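Computer refurbishing technician, part time
Okelix Community Reuse, Gramow
Posted 25 Mar 2024

Okelix takes in used desktop computers from offices and schools, repairs the ones worth repairing, and passes them on to households in Gramow and Khondokar. We sent out over 400 machines last year and have room on the bench for one more person.

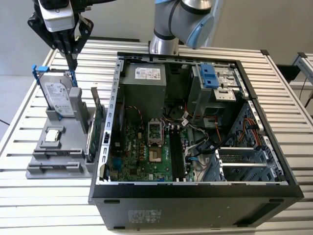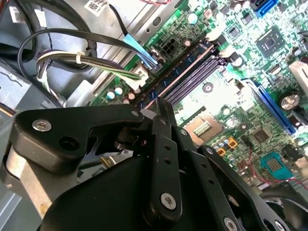
Desktop tower, side panel off

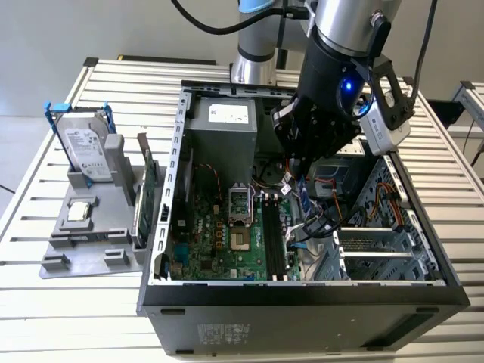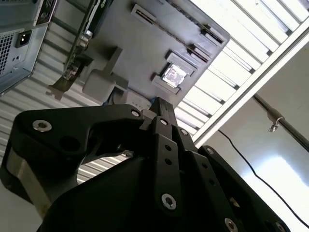

What you will do
Test incoming desktops and write up what is wrong with them
Swap drives, memory, power supplies and fans
Wipe drives and print the erasure record for the donor
Install the operating system and run the overnight test
Sort dead parts for the recycler
Answer questions at the pickup counter when it is your turn — usually one shift in four

What we are looking for
You have taken computers apart and put them back together, at work or at home. Certificates are fine but not required. You should be able to lift a full tower onto a bench, keep clear notes, and talk to people who have never owned a computer without making them feel rushed. Spanish is a plus.

Hours and pay
The position is 20 hours a week, mostly afternoons. Pay depends on experience and will be discussed at the first interview. Paid holidays are prorated. We close for the first week of January. Bus passes are covered — parking on Nastard Street is metered and is not.

How to apply
Send a resume or a one-page letter to Jairo Pacheco, workshop manager, Okelix Community Reuse, 53 Nastard Street, Gramow. Tell us about one machine you fixed and one you gave up on. You can also drop your application at the counter during pickup hours.

Applicants we would like to meet will be invited for a short interview and a paid two-hour trial at the bench. We will hold applications from anyone not selected for the next opening unless you ask us not to.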